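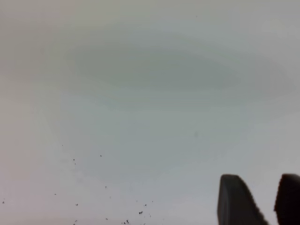
Figure 1. Wrist camera view, gripper open, fingers at lower right. Note the specks at lower left and near the bottom.

Unit 3: Working from the wrist camera
Robot Projects, Londstead evening course
Handout revised August 2024

Read this before your group's first session on the arm. It covers what the wrist camera gives you, what it does not, and what to hand in.

What the camera sees

The camera rides with the gripper, so the fingers stay in nearly the same part of the picture wherever the arm goes. In Figure 1 they come up from the bottom edge in the right corner. Everything else in the picture can change from one moment to the next. When you write code that looks for objects, block out the finger area first. Groups that skip this step usually end up with a program that finds the fingers and reports them as the target.

The fingers are blurred because they are very close to the lens. Do not try to measure the gap between them from the picture. Read the gripper position from the controller and use that.

Plain surfaces

A pale, plain surface is harder than it looks. There are no edges or corners to lock onto, so the tracking routine from Unit 2 has very little to work with. What is left is soft shading, such as the wide gray-green band across the upper middle of Figure 1, and small marks. Shading is a poor thing to track. It can shift when the arm moves or when a person leans over the bench.

Small marks are a different problem. The threshold filter in the starter code (Mustlow, version 3) keeps anything darker than the cutoff. At a cutoff of 65 it may keep grit and crumbs along with the part you want. There are two ways to deal with this:

Set a minimum blob area. Start at 17 pixels and raise it until the specks drop out.
Compare several pictures taken from slightly different arm positions. A speck on the surface will move in the picture. A speck on the lens will stay put.

Use both. The second check matters most for faint marks like the gray spot near the center of Figure 1, a little to the right. One picture is not enough to say what a mark like that is, and your report should not say so either.

Before you run

Wipe the work surface with the dry cloth, then the lens with the lens cloth. Do not swap them.
Open the gripper fully and save one picture with no part on the surface. This is your background picture.
Check that the speed limit in the Temdale control panel is set to 68 or lower.
One person stays at the stop button the whole time the arm is powered.

If the lamp is moved, take a new background picture. The old one will no longer match and the subtraction step will fill with false blobs.

Exercise

Work in your usual groups. Each group gets the Sakai block set from the gray cabinet.

Part A. Save a background picture and run the starter filter on it without changing any settings. Record how many blobs it reports.

Part B. Add the finger mask and the minimum area. Run it again on the same picture. Adjust until it reports zero.

Part C. Place one block and run the filter with the settings from Part B. If the block is missed, your minimum area is too high or your mask is too large. Fix it and say which it was.

Part D. Repeat Part C with the block close to the fingers. Most masks from Part B will cover some of it. Describe what you changed.

Hand in

Your three saved pictures (background, Part C, Part D), your settings, and one page of notes. Put the settings in a table. Failed runs count as results, so keep them in. Groups that took this unit in March used the older mask file, which will not load with the current version.

Next unit: moving to a target and closing the gripper.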